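Safe distance and speed rules for a two-arm tabletop cell?

Posted by Krisztina Illés, 21 October 2026

We have two small arms on one rail, sorting desk items into trays. I have to write the rules sheet before new people start in January. Is there a usual order for the checks, and do small arms need a full risk assessment? The arms can reach into each other's space.

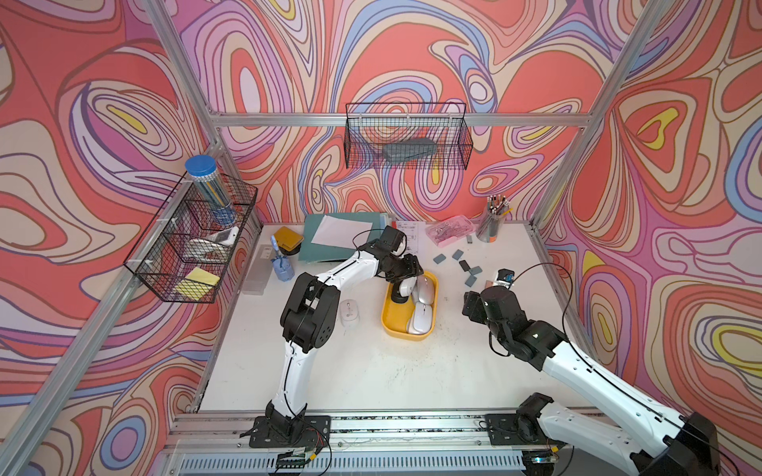
Can one person run both arms while another reaches in to reset the items?
Stop both arms first. The person reaching in should be the one holding the stop control, and motion starts again only from outside the enclosure, with a separate restart command.

Ingvar Kárason

Small arms still need a risk assessment. You assess the whole application, so that includes the gripper, the items and the other arm. A slow arm can still pinch a finger against the table edge.

The order we use at Brekberg:
Test the emergency stop on each arm at the start of the shift.
Check that cables have slack through the full reach.
Run the first cycle at 30 percent speed.
Write down any fault before clearing it.

For the shared space, set a zone in software that only one arm may enter at a time. Repeat the test after every program change. We keep the log sheets for 3 years, but that is our own rule, so ask whoever handles safety at your site.

Jytte Kjærgaard

Agree with the above. Also label the stops. We had 4 that all looked the same and people hit the wrong one.

Achilleas Kalogeropoulos

Just read the manual, it's all in there.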